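Fallside Residents' Forum
Common Areas > Kitchen and Pantry

Topic: Storage of opened snack packets in the shared pantry

Posted by ychiang_pantry
Good afternoon. I write on behalf of the pantry roster for the Fallside building. At the February stock check, opened snack packets were found on the lower shelf, several of them folded over once and left unsealed. Residents are asked to observe the following until the house guidelines are revised.

Opened foil packets are to be placed in a lidded container. Packets finished at the counter are to go straight into the bin, together with any strip torn from the top. Torn strips have been collecting behind the containers and are difficult to remove.

Comments are invited before the wording is settled.

Yao-tsung Chiang
Pantry roster

Posted by Drokier
Thank you for the notice. I support the first point. I would ask that the second be reconsidered. Many of these packets do not tear cleanly. The upper edge comes away in one long twist and remains attached at the side, and a resident who intends to finish the packet later has no reason to remove it. 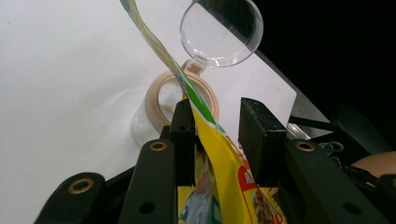

It would be more practical to require that the packet be cut straight across with the kitchen scissors. A straight edge can be rolled down and clipped. A ragged one cannot, and the contents go soft overnight whatever is done with it.

Posted by Hordiienko
I must disagree with the previous poster regarding scissors. The pantry has one pair and it is regularly missing. A rule that depends upon it will not be followed. Containers are sufficient, provided that there are enough of them and that the lids are returned to the correct shelf.

I would also note that clips were supplied last year. I have not seen one in months.

Posted by pinyu_c
May I raise a related matter? Foil packets are being placed in the recycling. My understanding is that our collection does not accept them, and the sorting chart on the pantry door says the same. The revised guidelines should state plainly that they belong in the general waste.

On the question of containers, I would favour the small ones. When a large container is used, three or four kinds of snack end up in it together and everything tastes of seaweed.

Pin-yu Chien

Posted by Drokier
In reply to Hordiienko: the scissors are in the second drawer as of this morning. I accept that this may not last. I maintain that a container does not help if the packet is put into it wide open and tipped on its side.

Posted by Skullbridge
I have no objection to any of the above, but the notice is silent on labelling. If opened packets are to share a container, each should carry the unit number. Two of mine have been eaten.

Posted by Hordiienko
Labelling foil with an ordinary pen is not feasible. The ink wipes off. Masking tape on the lid would be acceptable to me.

Posted by ychiang_pantry
I thank all residents for their comments. The draft will be amended as follows.

Opened packets go into a small lidded container, with the top rolled down. Cutting the packet is recommended and will not be required. Foil goes into the general waste. Unit numbers are to be written on masking tape and fixed to the lid.

The roster will purchase 6 small containers and 10 clips from the pantry fund. Drokier's request for a second pair of scissors has been noted and will be considered when the fund is next topped up.

Posted by Drokier
For the record, I did not request a second pair. I would nevertheless welcome one.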